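The Bowl Nobody Eats From

Every house in Irwood seems to own one: a hand-cut crystal bowl, given at a wedding or a retirement, heavy enough to stun a burglar and used mainly for keys.

Gun-woo Na cuts them for a living. He works behind the old bank in a room the size of a parking space, and he takes no offense at the keys. "Keys are good," he says. "The worst is the cupboard. I've met bowls that haven't been out since the christening."

A plain one takes him 4 days. Add initials and a border of leaves and it takes 5, plus a phone call about spelling. His heaviest customer to date was a rowing club that wanted all 905 members' names around the rim. He talked them down to the crew.

Prices start at $300, and the engraving is included up to a point - the point being roughly where you start quoting poetry.

Wrapping is extra. Guðlaug Briem runs the gift counter at Begay, two doors down, and has firm views on ribbon, most of them against. 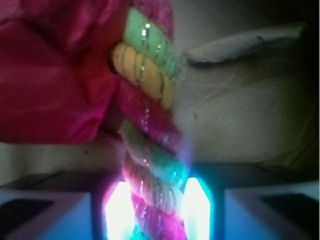

Before You Order

Allow a month, two in spring. Write the names out in block capitals, then have the couple's mother check them. Delivery to Wunau is free, though the hill is steep and Na drives it at the speed of a man carrying crystal.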